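Virkbridge harness cell – maintenance and setup meeting

Minutes of the meeting held October 11, 2018, in the small meeting room off the assembly floor

Present: cell lead, maintenance (two), process engineering, day shift operator, night shift operator, stores. Apologies from quality, who sent written comments.

1. Minutes of the last meeting

Accepted with one correction. Item 5 said the gripper fingers were changed on both arms. The cell has one arm. Maintenance will fix the filed copy.

2. Actions carried over

Spare wrist camera cable: arrived and on the shelf in stores, bin 303. Closed.

Cover for the emergency stop cable run: fitted. Closed.

Written lockout steps for the cell: draft is done but the night shift has not seen it. Stays open. The night shift operator will read it on the cell with the cabinet open and mark up anything that does not match.

Quote from Geddes for a second set of fingers: received. See item 4.

3. Stops since the last meeting

Process engineering went through the stop log. Most stops fall under one code, "grip not confirmed," and they bunch up at the start of the shift and after a tray change. The others were two air pressure alarms on the same night, both traced to the regulator at the drop and not to the cell, and one stop where the door switch was knocked.

The day shift operator said the log makes the grip stops look worse than they are. The arm backs off, tries again, and the second try is logged as a separate stop if the operator has touched the pendant in between. Process engineering agreed to split the code in two so that a retry and a real stop can be told apart. Maintenance asked that the old code be kept in the list so that past records can still be read.

Night shift reported that the arm has twice gone home the long way around after a reset. It did not touch anything. Maintenance thinks the home position was taught with the wrist turned over. It will be taught again at the next planned stop, with the speed held down and one person on the enable switch.

4. Gripper fingers and pads

The pads on the current fingers are worn on the inside faces, more on the left finger than the right. Maintenance measured the closed gap with a feeler gauge and found it wider at the tips than at the root. On a thick bundle this does not matter. On the thin harnesses the wires can slide toward the tips when the arm lifts.

Options discussed:

Replace the pads only. Stores has 4 sets. The job takes one break period and does not need the fingers to be taught again.

Replace the fingers and the pads, using the Geddes quote. The new fingers are slightly longer, so the tool center point would have to be set again and every pick height checked.

Agreed to replace the pads now and hold the Geddes quote until January. If the gap opens up again before then, the fingers will be ordered without waiting for another meeting.

Night shift asked if the grip force could be turned up in the meantime. Process engineering said no. The force was set low on purpose after marks were found on insulation in the first trial, and quality repeats this in its written comments. The setting stays as it is and the page is now locked with the supervisor code.

5. Where the arm should take hold

Long discussion. The taught grip point is on the tape band or just next to it, where all the wires are held together. When the arm takes hold farther along, the twisted pair tends to hang away from the power wires and the connector can catch on the harness next to it.

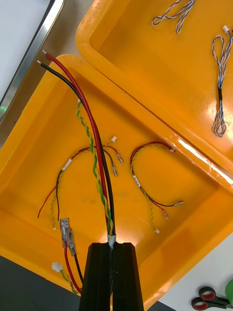 Day shift would like the grip point fixed at one finger width below the band. Process engineering said a fixed distance works only if the band is always in the same place on the harness, and it is not. The drawing allows some movement. The camera program will be changed to look for the band first and fall back to the bundle only if the band is not found. If neither is found the arm should stop and call the operator, and not guess.

Maintenance pointed out that the camera program is only as good as the light. The lens will be wiped at the start of each shift and the wipe will go on the shift card. Dry lint-free cloth only – the solvent spray used on the fixtures must not be used on the lens.

6. Trays

Stores asked how full a tray can be. The present rule on the wall says "do not overfill," which each shift reads its own way. Agreed on a maximum of 6 harnesses to a tray, one layer, no harness lying across another. Terminals should stay inside the rim where the length allows.

Different harness types are not to share a tray. They may be staged on the same bench. Hand tools should be off the bench before the cell is put in automatic. Day shift noted that the start checklist has no line for this. Process engineering will add one.

There was a question about clamping the trays. Maintenance can make a simple corner stop from the leftover Drillier angle stock, so that a tray pushed up against it always lands in the same place. One will be made for trial. Clamps are not wanted because they slow down the change.

7. Lubrication and inspection

The Clistura grease gun has been moved to the cell cabinet and labeled. Gripper slides are to be greased every 600 hours, read off the arm's own hour counter. The old card said monthly and should be thrown away. Wipe off all extra grease before running, as any left on the fingers ends up on the wires.

Maintenance will check the wrist cable for rubbing at the same time. The tie at the forearm was found too tight and has been replaced with a hook and loop strap.

8. Any other business

Night shift asked for a hook for the pendant on the left side of the door. Agreed, maintenance to fit.

Quality asks that any harness dropped by the arm be put in the red bin and not returned to the tray, even if it looks fine. Agreed.

9. Actions

Maintenance: replace pads; teach home position again; make one corner stop; fit pendant hook; correct the last minutes.

Process engineering: split the stop code; change the camera program to look for the band; add the tool line to the start checklist.

Night shift: mark up the lockout draft.

Stores: put up the new tray rule at the bench and in the kitting area; reorder pads when two sets are left.

Next meeting to be called by the cell lead once the new pads have run for a full week on both shifts.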